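# Neltari Checkered-Top Work Table

A plain-legged table for shared rooms, packing rooms and classrooms, sold singly or as a row.
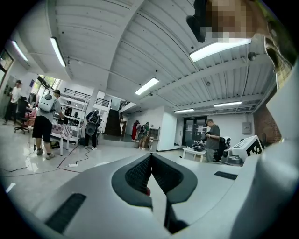
**How much weight will the table hold?**
Up to 800 pounds spread evenly over the top. If most of the load will sit at one end, order the center brace.

The Neltari has a pink-and-white checkered surface on white legs. The pattern is printed under a clear wear layer, so it wipes down with dish soap and water. Don't use acetone or scouring pads on it. Tape residue comes off with a plastic scraper and a little cooking oil.

We also sell the top in plain white and in gray. All tops fit the same legs, and replacement tops ship without hardware.

## Planning the room

In a large open workspace under strip lighting, keep the tables near the shelving and leave the middle of the floor clear. People carry bags, push office chairs back and stop to talk, and a table placed in the main path gets bumped all day. Allow 3 feet between the table edge and the next piece of furniture, more if people will be sitting on both sides.

The Potgieter shelving unit is the usual match. It's white, open front and back, and can stand behind the table so that supplies are reached from either side. Fasten it to the floor or the wall before loading the upper shelves.

For seating, the Metura office chair in black goes under the table with its arms lowered. Its wheels are meant for hard floors. Carpet casters are a separate item.

## Assembly

The table comes in two cartons. Attach the legs with the top lying face down on a blanket, turn it over with a second person, and then level the feet. You need a 13 mm wrench, which isn't included. Retighten the leg bolts after the first month of use.

## Ordering

- Single tables ship from Onengate, usually within a week.
- Orders of four or more go by freight and need someone on site to sign.
- Spare feet, bolts and edge strips are kept in stock.
- Returns are accepted unassembled, in the original cartons.

We have around 1,000 of the checkered tops left from the November run. The next run will use the same pattern, but the pink may differ slightly, so order matching tables together.

For room layouts or freight quotes, write to Halldóra Bergmann in the Onengate office and include the floor measurements and door width.

Page updated August 7, 2022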